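Can Machines Do the Chores Yet?
Project report, Introduction to Automation
Declan Waaka
March 2019

1. Introduction

This project looked at whether machines can do ordinary household and shop-floor chores today. I picked the topic after a summer job in the dish room at Garrido, a cafeteria supply company, where almost everything that people call automated still had a person standing next to it. The dishwasher washed by itself. Loading it, emptying it, and sorting what came out were all done by hand.

The question for the report is: which chores can a machine do from start to finish, and where does a person still have to step in?

2. How the work was done

I used three sources. The first was reading, mostly course handouts and articles on robot arms and grippers. The second was a visit to the Kostetti packing plant, where I watched one line for a full shift. The third was a set of kitchen tasks, with plates and bowls, that I worked through with a hand-held gripper. The gripper has two fingers and a person moves it by hand, so the person does the seeing and planning while the fingers do the holding. This lets you look at the holding problem alone.

3. Chores that machines already do

Washing clothes and washing dishes are solved in one sense. The machine runs a cycle and stops. What makes this possible is that the objects do not have to be picked out one at a time. Water reaches everything in the tub or rack.

Floor vacuuming is partly solved. The robot vacuum we had at home, an Elano, covered an open floor well. It had trouble with cords, chair legs, and the edge of a rug. Someone had to pick things up off the floor before it could run. Mopping robots are similar, and most of them do not deal with a dried spill.

At Kostetti the strongest part of the line was moving sealed boxes. All the boxes were the same size and came down the belt facing the same way. The arm was rated for 640 boxes an hour. The line lead told me it gets close to that on a good day and falls well short when the tape on the boxes is loose. A worker stood at the end of the line to take out crushed boxes. Mixed orders went to a separate area where people packed everything by hand.

4. Chores that machines do not do well

Clearing a table is a good test. It sounds simple, but it takes many small decisions. A bowl may be on its side. A plate may have another dish in it. You have to decide whether to lift both together or take the inner one first. Then the item has to go somewhere, and that place may already have something in it.

Folding laundry is harder. Cloth changes shape every time it is touched, so a plan made before the pickup is out of date after it. Putting away groceries is also hard, mainly because bags hide what is in them.

The same thing came up at the plant. The workers in the mixed area were handling soft bags, bottles, and odd shapes. The plant manager said they had looked at buying an arm for that area and decided to wait.

5. The gripper tasks

I planned the tasks in a notebook I called Clumitura, after the name of the planning sheet our instructor gave out. Each task had a start position, a goal, and a note on what went wrong. I repeated the basic pickup 100 times and it worked in 43 of them on the first try. I counted a first try as one approach and one closing of the fingers, with the dish lifted clear of the table.

Most of the misses came from approaching at the wrong height. If the fingers came in too low they touched the table first. If they came in too high they pushed the dish over or slid off the rim. A thin rim was easier to pinch than a thick one. Stacked dishes were the worst case, as the outer dish got in the way of the fingers.

Light blue bowls on a slatted table, one of them tipped toward the gripper, and a small blue dish sitting inside a plate between the open fingers:

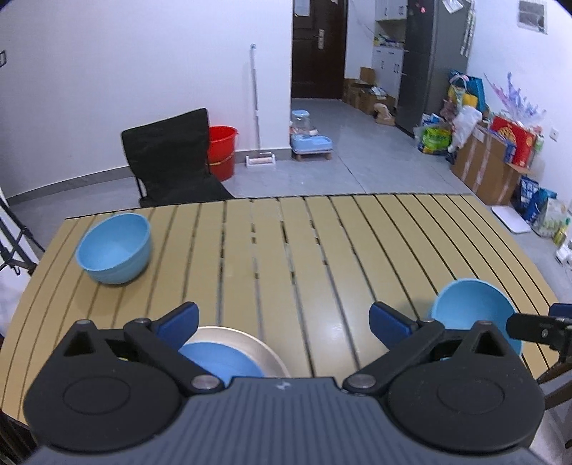
6. Discussion

The results are limited. I was one operator with one gripper, and I got better with practice, so the later tries are not the same as the early ones. A robot arm would hold the gripper steadier than I did. It would also have to find the dish first, and I did that part without thinking about it.

I think the main difference between the chores in section 3 and the ones in section 4 is how much the objects vary. Where a factory or a dishwasher rack can make everything the same, the machine does fine. A kitchen table is different at every meal.

7. Next steps

In June I plan to repeat the pickup with 2 kinds of finger pads, one soft and one hard, and keep the dishes the same. I would also like to go back to Kostetti and time the hand packing, which I did not do on the first visit.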